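Unser Packtisch in der Werkstatt Zellalia – Galerie

Seit April haben wir in der Zellalia einen eigenen Platz zum Sortieren und Packen. Vorher haben wir alles auf zwei Stühlen und auf der Fensterbank gemacht, und am Abend musste man immer suchen, wo die kleinen Teile geblieben sind. Auf dieser Seite sammeln wir die Bilder von diesem Platz. Die Texte schreibe ich, Niloufar Jafarzadeh, und ich bitte um Nachsicht, wenn ein Artikel nicht stimmt.

Gepackt werden bei uns die Päckchen für den Tauschladen Cludside: Knöpfe, Garn, kleine Dosen, manchmal auch Spielzeug. In jede Kiste kommen 15 Päckchen, nicht mehr, sonst wird sie für die Treppe zu schwer. Wir beginnen nachmittags und sind um 17 Uhr meistens fertig. Danach wird die Fläche mit einem feuchten Tuch gewischt und es bleibt nichts liegen, auch keine Schere.

Die Farbe hat Homa Shokri ausgewählt. Ich wollte zuerst Weiß, aber auf Weiß findet man einen weißen Knopf sehr schlecht. Wir haben drei Muster nebeneinander gelegt und einen Tag lang darauf gearbeitet – danach war die Entscheidung leicht.

Blasses Mintgrün, ein wenig ins Graue, glatt und ohne Muster. Am rechten Rand ist noch eine Kiste zu sehen.

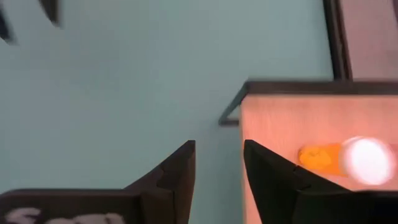 Golshifteh Bagheri: Schöne Farbe habt ihr genommen! Bei uns ist der Packtisch dunkelbraun und ich verliere darauf jede Woche Nadeln. Eine Frage habe ich noch: Nehmt ihr zum Wischen nur Wasser oder auch etwas Seife? Bei meinem alten Tisch sind von der Seife Streifen geblieben, und die gehen bis heute nicht weg.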